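Gripper force fault at Idholm – speaker notes, Yurii Maksymiv, 6/26/22

Slide 1. Say who I am and that I look after the tabletop cell at Idholm. Questions at the end, please.

Slide 2. The fault. On a run of 1,000 picks the left gripper closed past its force limit 49 times. The controller logged 47 of those as normal. Pause on that. The other 2 tripped the stop as they should.

Slide 3. First guess was the fingers. We swapped them in May and the fault stayed. Second guess was the Vuvmont driver. Rolled it back, no change. Go quickly here.

Slide 4. Cause. The force reading was zeroed at start-up with the arm in whatever pose it had been left in. If the cable was pulling on the wrist at that moment, the pull was stored as zero – every later reading was low by the same amount. Skoryk found it by plotting the offset against the parked pose.

Slide 5. Fix. The arm now moves to a set pose before zeroing, and the Pollov controller refuses to start if the offset is out of range. Mention that soft fruit is a poor safety test: a bruised pear is cheap, a finger is not.

Slide 6. What is still open. The right hand uses a different sensor and has not been checked in the same way. Do not promise a date.

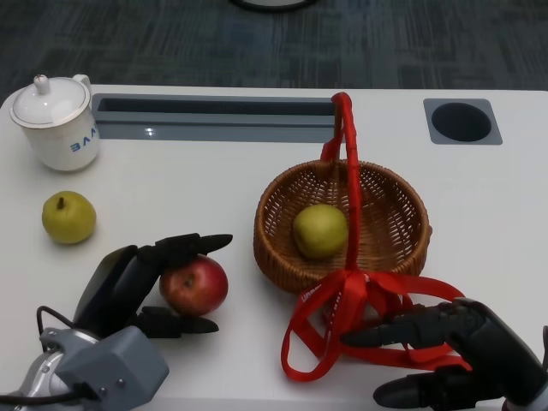

The start-up check adds a few seconds to each restart, and the operators have asked for a way to skip it. My answer is no until the right hand has been through the same tests.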